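4. What families told us about the table itself

When we began the Clarkville meals study we were mostly interested in food, and in who cooked it and who cleaned up afterward. The table was, to us, simply the place where all of that happened. It was our respondents who brought it to our attention, often in the margins of the diary sheets and often at some length, and we have come to think that this part of the material deserves a section of its own.

The diaries came from 376 households and together they hold 1364 evening entries. Each entry had an open box at the bottom marked "anything else about tonight," and we had expected it to be left blank most of the time. It was filled in far more than we had planned for, and some entries ran up to 309 words, which is a good deal of writing for someone who has just put children to bed. Akash Uniyal read every one of these boxes and sorted them by hand, and the groupings below follow his first pass quite closely.

The largest group of remarks had to do with what had to be moved before anyone could eat. Mail, school projects, a sewing machine, tax papers, a half-finished puzzle that the whole family ate beside for most of October – these turn up again and again. Earlier work on shared meals tends to treat this clearing away as lost time. Our families did not always see it that way. Several parents wrote that clearing the table was the first point in the day when everyone was in one room, and that the talk had usually started well before the food arrived.

A second group was about wear. People wrote fondly about scratches and stains, and they were surprisingly exact about where each one was. Seams between boards came up often enough that we gave them their own code. Crumbs get into them, children run pencils along them, and in a few homes they serve as a border between one person's place and the next. One mother in the Heo neighborhood told us that her sons had fought over a seam for years and now, as teenagers, put their elbows across it without a thought. Figure 2 gives a rendered view of a plank surface of this general sort, with wide boards and two long dark seams.

The third group was smaller and harder to name. These were remarks about who sat where, and about chairs that had come to belong to someone. In homes where a grandparent had recently moved in or passed away, the seating was often the only thing written in the box. We have been careful not to make too much of this, as the diary never asked about it directly, but we were moved by it all the same, and the follow-up interviews at Istetura now include a question on seating.

Figure 2. Rendered wooden tabletop, dark reddish-brown, with wide planks and long black seams.

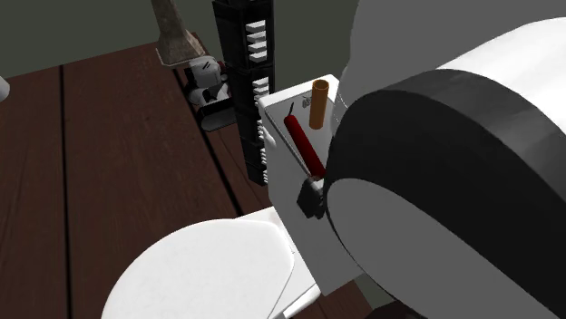
The interviews also let us go back to the families who had written about clearing the table, and most of them were glad to be asked. A few had bought a new table in the meantime and wanted to talk about the old one.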